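Leave the pattern on the table

My mother covered her kitchen table with printed cloth for as long as I lived at home, and when I moved into the flat in Jukholm I bought a plain white one. I thought it was the grown-up choice. I had it for 16 months and I was wrong about it.

A plain top shows every crumb, ring and pen mark, so you wipe it all day. Esther Kombo, who lets rooms above the bakery on Okoth Lane, switched all of hers to white last July after reading that tenants like a clean look. She has since gone back to leaves and flowers in 2 of them, and says the tenants in those rooms have stopped apologising to her for their tables.

The usual complaint is that a pattern is fussy and that you lose things on it. I accept part of that. A grey button on grey leaves takes some finding. But most of what we put down in a day is bigger than a button, and a print in quiet colours does not hide it. 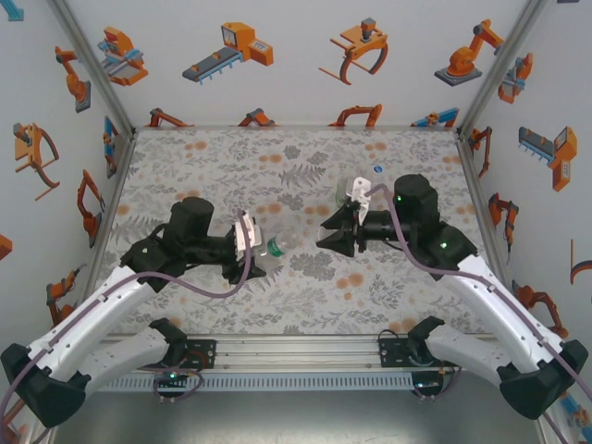
Skondlow Home Pages, issue 82, p. 154

Grey sprigs and ferns on a light grey ground, with a little orange blossom between them, is the sort of print I mean. Even a clear plastic bottle lying on its side can be picked out, helped by its green label, though the ferns show faintly through it. The pale panels on three sides are printed too, and I would make them plain. One busy surface is enough for any corner.

Mwajuma Masanja argued in these pages that pattern belongs on curtains, where no one has to work on it. I think she has it backwards. Curtains are looked at twice a day. A table is where the shopping lands and the post gets opened — it can carry some flowers. My white cloth now covers the bicycle.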